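Workshop Tips: Getting Clean Tracks From a Hand-Held Gripper

Collected notes on software and bench setup for recording kitchen tasks. Compiled by So-yul Hong. Last revised 18 July 2024.

Calibrate the lens first

A fisheye model is not optional with a very wide lens. The standard pinhole model with two or three distortion terms fits the middle of the view and fails near the rim, where countertop edges tend to be. Print the calibration board, glue it to glass or a flat cutting board, and take 21 views. Put at least nine of them near the rim. If the solver reports a low error but the table edge still bows after undistortion, the views were all taken near the center.

Save the result with the lens serial in the file name. Our two lenses are the same model and do not share a calibration. Turnard, our recording tool, will load any file it is given and does not check.

Finger tags

Jaw width comes from the two tags, one per finger mount. The tracker needs both corners and borders, so keep the white margin when trimming the stickers. Flour, grease and tape glare all cause dropouts. Wipe the tags with a barely damp cloth between takes and let them dry before recording.

Fill gaps in jaw width of up to 13 samples by linear interpolation. Longer gaps should be flagged and the take looked at by hand. Do not smooth before filling; the filter spreads one bad reading over its neighbors.

Run the width calibration at the start of each session: open fully, close fully, twice. Soft fingers flex under load, so the tag distance at full close on a hard object is not the distance at full close on nothing. Log both.

Backdrop and mapping

Plain black cloth hides shelves and people walking past, but it gives visual tracking very little to hold on to. Fix something with strong edges to it. Large letters in several colors work well, as do posters. Avoid repeated patterns such as checks or tile prints, which produce false matches between one part of the wall and another.

Clip the cloth at its upper edge and leave it alone for the session. Folds are acceptable if they stay put. A fan or an open window is enough to move the lower part of the cloth, and tracked points on it will then drag the pose estimate.

Make the map before the first take. Move slowly through the whole working volume, high and low, and finish close to where you started so the loop closes. With the cloth and letters up, our mapping pass at Dindcombe kept 394 keyframes. With bare cloth it lost tracking before the loop was complete.
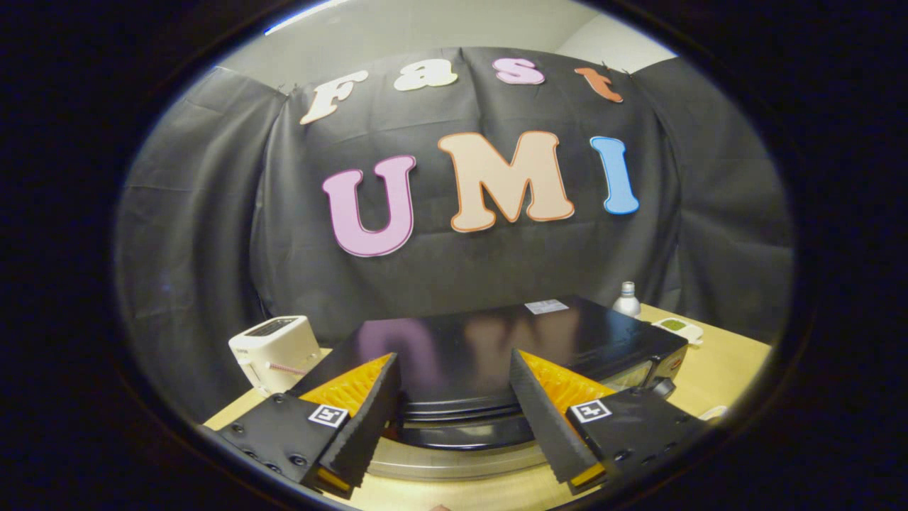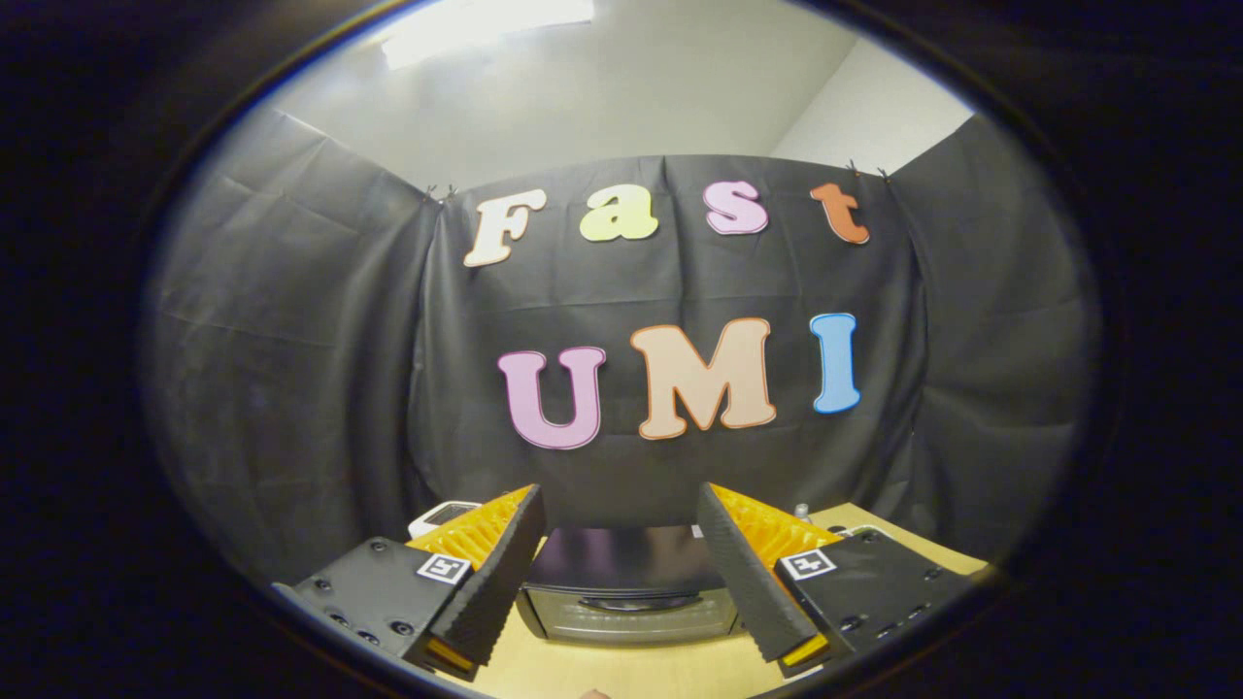

Lettered backdrop behind the bench, with the appliance between the gripper fingers in both views.

Shiny appliances

A glossy lid reflects whatever is behind it, including the letters. The tracker may pick up points in the reflection, and these move the wrong way as the camera moves. Three things to try, in this order:

Mask the lower middle of the view in the tracker settings. The fingers live there too, and they should be masked anyway.

Turn the appliance a few degrees so the lid reflects plain cloth.

Raise the minimum number of views a point must be seen in before it enters the map. This costs some points on the backdrop as well.

Matte tape on the lid also fixes it, but the trained policy then learns an appliance with tape on it. We stopped doing this.

Exposure

Lock exposure and white balance. Ceiling lights at the top of a wide view will otherwise pull the whole picture down every time the gripper tilts up, and dark housings against a dark cloth disappear first. Set exposure on the tabletop, then check that the tags are readable at both ends of the tilt range.

Keep the shutter short. Motion blur does more harm to tag corners than noise does.

Time alignment

Image and inertial data should share one clock. Where they do not, estimate the offset once per session with a few sharp twists of the wrist and cross-correlate the rotation rates. Moriarty, the replay script, accepts the offset in milliseconds, positive when the images are late. Getting the sign backward gives a path that looks reasonable and overshoots on every turn.

Replay before training

Replay a few takes on the arm at reduced speed with nothing on the table - the errors are easier to see. Check reach first. A hand-held tool goes places the arm can't, and the planner will return a joint jump or stop short. Tomby rejects any take with a step above the joint speed limit and lists the sample number. In the last batch almost all rejects were wrist flips near the back of the counter. Moving the appliance toward the arm base cleared them.

File housekeeping

One folder per session, holding the map, the lens file, the width calibration and the takes. Never reuse a map after the cloth has been taken down and rehung. Delete failed takes on the same day, while it is still clear which ones they were.

Cords go behind the bench or get taped flat. If a cord has to stay in view, leave it in the same position for the full session and enter it in the notes file under "layout".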